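Notes for the small-retailer session. Slide numbers are in parentheses. Skip (5) if the room starts late.

**(1) Scope**

- Stocking short-cycle toys: spinners, slime kits, squeeze toys, small puzzles.
- Case data is from the Grewal store, one sales floor, one back room.
- Supplier for the case is Trurnero. Second source is Nikunow, used only for refills.
- Board games and anything with a year-round sales line are out of scope.

**(2) Shape of the curve**

Say this slowly. Weekly unit sales for a fad toy climb fast, hold for a short time, and drop faster than they climbed. The reorder decision falls near the top, when the shelf is empty and the numbers look best. Point to the flat part of the line. Grewal placed its largest order there: 121 units, with a lead time of 14 days. By the time the cartons came in, weekly sales had already turned down.
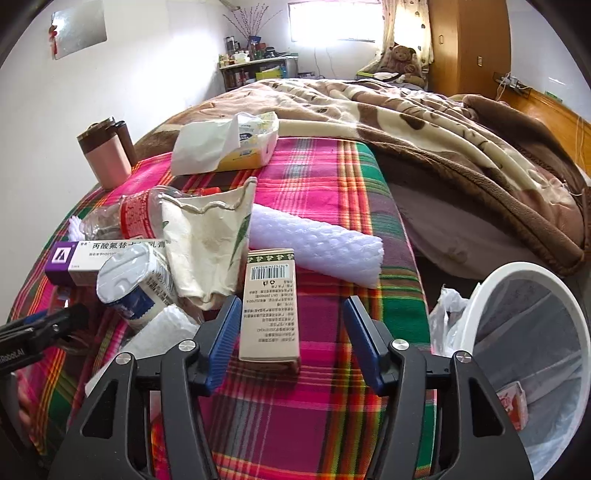

When should a store stop reordering a fad toy?

Stop when weekly sales have failed to grow for two weeks in a row with stock on the shelf the whole time. Weeks with empty pegs don't count, as they show supply and say nothing on demand.

**(3) Lead time**

- Lead time is order sent to item priced and on the peg. Carrier time is only part of it.
- Trurnero quotes from the ship date. Add receiving and tagging.
- Nikunow is faster, with a seven-day total, but the unit cost is higher. Worth paying on the way up. Not worth paying after the flat part.
- Expect a question on splitting orders. Split by date, same supplier, and get the cancel terms in writing before the first shipment.

**(4) Reading the register data**

Pull units, not dollars. Markdowns hide the turn if you track dollars. Bundles have to be broken back into single items first. The Firnosine export does this if the bundle code is filled in; if it is blank, the bundle shows up as its own item and the base item reads low. Show the before and after table here. Give people time to read the column heads.

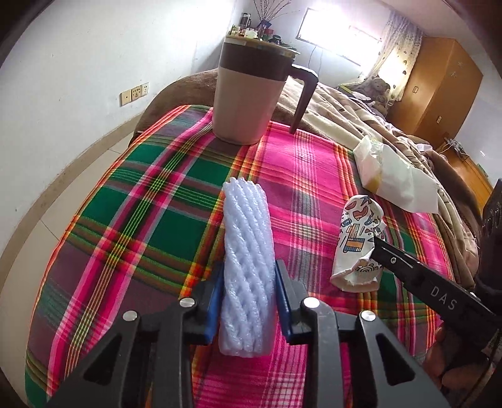 Returns go in a separate column. Net sales will make a late week look worse than it was, and an early week look better, as most returns trail the sale. For the stop rule on (2), use gross units.

**(5) School bans** (optional)

- A ban at a nearby school moves sales to after-school hours before it lowers them. Check hourly totals.
- Log the date of the ban next to the sales line.
- One store is too small a sample for a rule. Say so.

**(6) Clearing stock**

First markdown goes in the same week the stop rule trips. Second markdown two weeks later. Anything left after that moves to the counter bin at a flat price. Don't carry it into the holiday reset.

Handout has the stop rule and the blank worksheet. Leave (2) on screen for questions.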